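3.2 The bathroom floor, and why the mat keeps coming up

I'll admit that when we planned the household study I gave bathrooms half a page. Kitchens were going to be the interesting bit. Then the diaries came back, all 174 of them, and people had written more about the bathroom floor than about the hob, the fridge and the sink put together. So this section is longer than I meant it to be, and Demetrius Achterberg has already had a go at me for it.

What we asked was simple enough. Pick one small room, clean the floor the way you normally would, and write down every time you have to stop and move something. We left it to people to decide what counted as clean. Some wiped a patch and called it done, some had everything out in the hall by nine on a Monday morning.

The trouble spot nearly always turned out to be the same, the line where the wall tiles come down to the floor. Mops don't get into it properly. You end up on your knees (or bent double, if your knees are like mine) pushing something along the join with your fingers, and both hands tend to go down together to keep it pressed in.

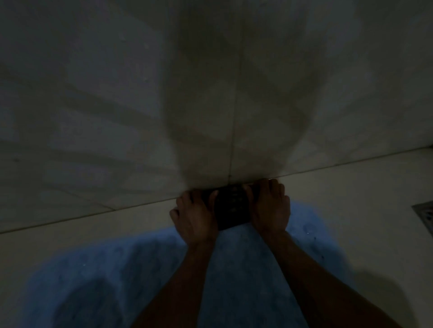

In the diaries this comes across as a job people do grudgingly but quite carefully. One householder on the Orken estate wrote that she does "the edges first, while I'm still cross about it", and I've quoted her in every talk since. Of the people who mentioned edges at all, 83 said they did them by hand, and several had tried a long-handled brush and gone back to a cloth.

Drains came up next. We'd expected grumbles about hair, and we got them, but the commoner complaint was the strip of floor between the drain and whatever lives beside it. People put a mat down where they stand, which is sensible, and then the bare floor left over is an awkward shape that's hard to work in without kneeling on the mat or shoving it about.

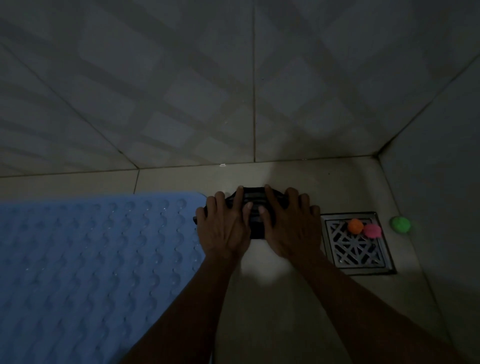
Our coding scheme, which we'd borrowed from the Lindgren kitchen work, was no help with any of this. It had a category for "surface" and another for "object", and a bath mat is a bit of both. You stand on it like a floor, you pick it up like a thing, and it has two sides that each want cleaning. In the end we gave mats a code of their own and went back through all the entries again – a dull fortnight, but the numbers made far more sense afterwards.

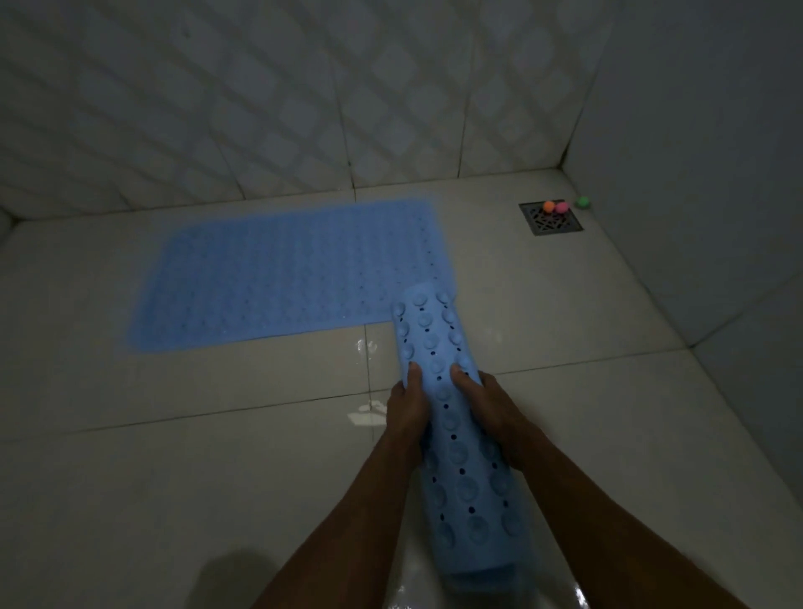 With the new code in place, 57 diaries described lifting the mat part way through the job, after the person had already started on the bare tiles. I do this myself, so I was relieved to have company. A smaller group took it up before anything else, and their entries were shorter and noticeably better tempered.

Figure 4. Bathroom floor cleaning: edge of the floor, floor beside the drain, and mat.

I wouldn't lean too hard on the difference in temper, as we never asked about mood and I'm going by tone alone. The order of work is on firmer ground, and I come back to it in section 3.3 with the hallway entries.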